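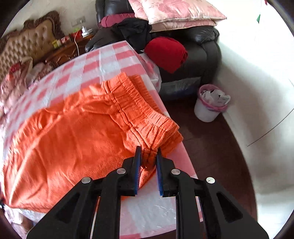

The Barngate Alterations

Yasuo Honda had owned the orange trousers for nearly 104 weeks before his mother-in-law noticed the colour.

"Were they reduced?" she asked.

"They were four dollars."

"From what?"

He took them to the tailor in Barngate, a Mr Drelleo, who could let out a waist but held firm views on dye.

"I can hem them," said Drelleo. "I won't be seen doing it."

They settled on two visits after dark in November. Yasuo paid cash. His mother-in-law wore her good beige coat to the fitting and asked whether they came in a medium.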